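The white table

I bought the white table in September on the theory that a clear surface makes a clear mind. It stayed clear until Wednesday.

Radka has a rule that anything left out for 12 hours gets thrown away. She announced it in the hallway, with a printout. The printout is now on the windowsill under somebody's mug, well past its deadline.

My own weakness is plastic bags. Dark little parts go into a clear bag so I'll know at a glance what they are, and I never do. Clip leads are worse. I coil them nicely, red with black, and by morning they've found each other again.
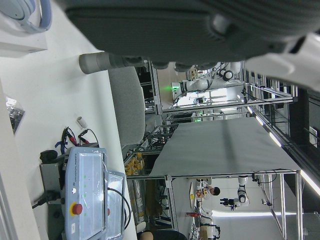
Dušan suggests more shelving, which is what he suggests for everything, including my knee. I've ordered 10 small bins from Branholm instead. They'll need somewhere to sit until I label them, and I have a gray chair in mind.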